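Komalau Two-Arm Cell: Learning to Pick Mixed Cookies

6 min read

The Komalau cell is a tabletop workspace with two arms, a set of cameras and a recording rig. We built it to study one question: how much does a robot gain from seeing the same messy pick from its own wrist and from a fixed spot at the same time? This page covers the hardware, the method we call Laden, and what came out of the first full round of recordings. We're pretty excited about it, and we've tried to put the weak spots in as well.

Why cookies

Most picking benchmarks use blocks, or groceries in tidy packaging. Those are fine for comparing arms, but they hide the part we care about. Cookies are fragile, they lean on each other, they come in shapes that no one sat down to design for a gripper, and a tin of them changes every time you take one out. They're also cheap, and you can buy another tin on the way to work. We tried dry pasta first and gave up within a week (it rolls, it snaps, it gets into the rails).

An operator moves a cookie from a source container to a target container, using either arm, and the cell records everything. Source and target get shuffled between sessions. A trained policy is then asked to do the same job with an arrangement it hasn't seen.
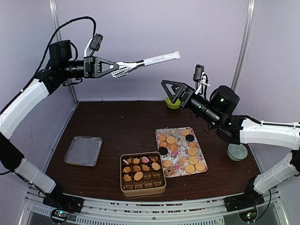 Getting the layout right took longer than writing the first version of the software. Both arms sit at the front corners, which leaves the middle of the table open and lets either one reach across to the other's side. We tried a rear mount and the arms kept blocking the fixed camera. Containers go wherever the session sheet says, so a flat metal tray, a compartmented tin and a floral tray can all be in play along with a couple of small bowls. Tools count too. When the left gripper is holding kitchen tongs the whole problem shifts, as the contact point is now well past the fingers and the policy has to work out where the "hand" ends. Tongs were added to the sheet late and they've become everyone's favorite condition.

The Laden method

Laden is a way of weighting camera views during training. Each recording has 3 streams: one fixed view and one from each wrist. The usual recipe feeds all of them in and lets the network sort it out. That works when the data is plentiful. With a modest data set, we kept seeing policies that leaned on the fixed view for everything and then went blind in the last inch, when the gripper covers the very cookie it's reaching for.

So Laden does two things. It estimates, for every moment of a recording, how much of the target each camera can see. Then it drops views on purpose during training, more often the ones that see the target well, so the network can't get lazy and must learn to fill in from the others. The estimate comes from a small side model we named Marby, trained on hand-marked stills. Marby is tiny and runs on a laptop. It's thrown away after training, so the arm doesn't need it at run time.

The first data set has 2,805 recorded picks. We held 397 of them out completely and used those arrangements for testing, rebuilding each one by hand from the session sheet. That was tedious work, and the rebuilds are close but never perfect. A star-shaped biscuit always ends up a few degrees off.

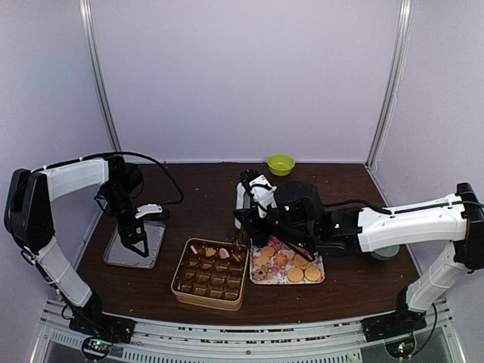 Left gripper over the clear acrylic plate, right gripper among the cookies on the floral-patterned one.

Views like this are where the fixed camera earns its place. It can tell you where both arms are and how much room they have, and it sees the whole table at once. What it can't do well is tell a cookie from its neighbor when a gripper is reaching over the plate. Before Laden, our policies would close on whatever happened to be between the fingers, and the two-arm sessions were the worst for it. One arm's long upper link can hide a container that the other arm is being asked to use.

Both grippers work from the same action space, so a recording made with one arm can be mirrored for the other. Mirroring gave us a nice bump for free. It does need care with anything lopsided, and our first attempt mirrored the cable limits the wrong way around, which made for a loud afternoon.

What the wrist sees

The wrist cameras have a very wide lens, so straight edges bend and a container near the border looks stretched. We thought about correcting that and decided against it. Correction crops away the corners, and the corners turned out to matter a lot: that's where the next container first shows up. Laden trains on the bent picture as it comes. 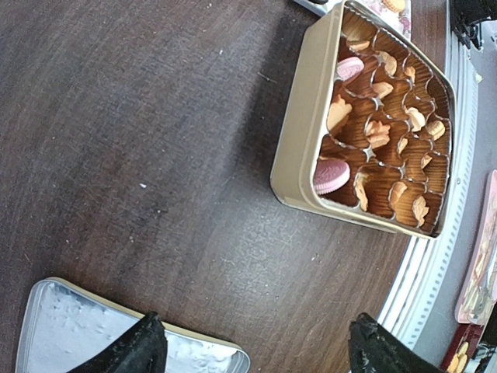
Wrist view of the gold tin, with most of the scalloped cavities empty and a few animal-shaped biscuits leaning on the walls.

A half-cleared tin is much harder than a full one. Full rows give the policy a rhythm to follow, and the next piece is right beside the last. In a sparse tin the pieces tip over, some lean and some lie flat, and the shiny ridges of an empty cup throw highlights that look a little like an edge worth grabbing. The plain policy tended to reach for the highlight. With Laden the arm more often slows down above the tin and goes for the biscuit, and we find that change a joy to watch.

The upright pieces are still the hardest. A thin biscuit standing in its cup gives the fingers almost nothing to aim at from above. We've had some luck approaching with the fingers turned to match the biscuit, but the policy doesn't pick that turn reliably, and a human operator will often nudge the piece first. We haven't recorded enough nudges to teach it. That's on the list for April.

Crumbs and other surprises

We used to brush the table between every pick. Then someone skipped it for a whole session, and the policy trained on those recordings held up better on a dirty table while losing nothing on a clean one. Now the table gets brushed at the start of the day and otherwise left alone. By late afternoon there are pale specks all over the dark wood, and they give the vision side a bit of honest noise.

Printed patterns are another matter. Some of the trays are lined with decorated paper, and a printed gingerbread figure is a pretty convincing cookie if you're a small neural network. Marby was fooled by it at first. We added stills of bare decorated paper to its training and the problem mostly went away, although a printed star still gets a second look now and then — we kind of like that.

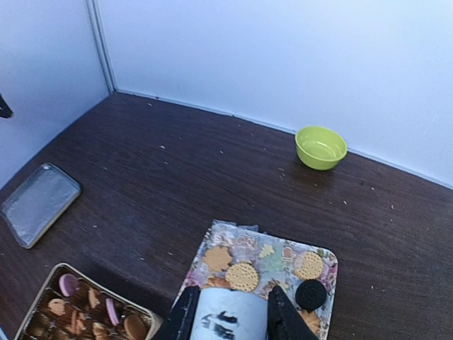
Using the cell in your own lab

The Komalau cell fits on a sturdy bench and needs one person to set up the session sheet and one to operate. You can use your own arms if they have comparable reach; the Laden code only expects joint positions, gripper opening and the camera streams with matching time stamps. The time stamps matter more than anything else on this page. A lag between wrist and fixed views that you'd never notice by eye will quietly spoil the visibility estimates.

Plain walls on three sides helped us more than a better light did. A dark tabletop is a good match for pale cookies and a poor one for chocolate, so if you plan to work with dark pieces, get a lighter board you can drop in. Cover the gripper fingers with something that has a little give, and replace the covering before it gets slick with butter.

Known limits: one table, one style of gripper, a narrow range of lighting. We haven't tried Laden on anything wet or floppy. The group behind the Løken bench set is running our training code on their own recordings, and we'll add a link here once there's something to look at.

Related

Marby visibility model: notes and training stills
Løken bench set: compatibility guide
Session sheets for two-arm picking
Mirroring recordings between left and right arms
Finger coverings compared

Comments

gridfin
Did you try dropping the fixed view completely? We get decent results wrist-only on bolts, but our parts don't touch each other.

Komalau team
We did. It's fine for one container and falls apart when the target is on the far side of the table. The arm goes wandering.

pelican_tools
The point about not correcting the lens is a relief. I've been fighting our crop for months and I'm turning it off tomorrow.

oat&rye
How often do you break one? Asking as a baker.

Komalau team
Often enough that we buy spares! The thin crisp ones go first. Shortbread is nearly indestructible.

msh
Would love the tongs recordings as a separate download if that's possible. The full set is a lot for our connection.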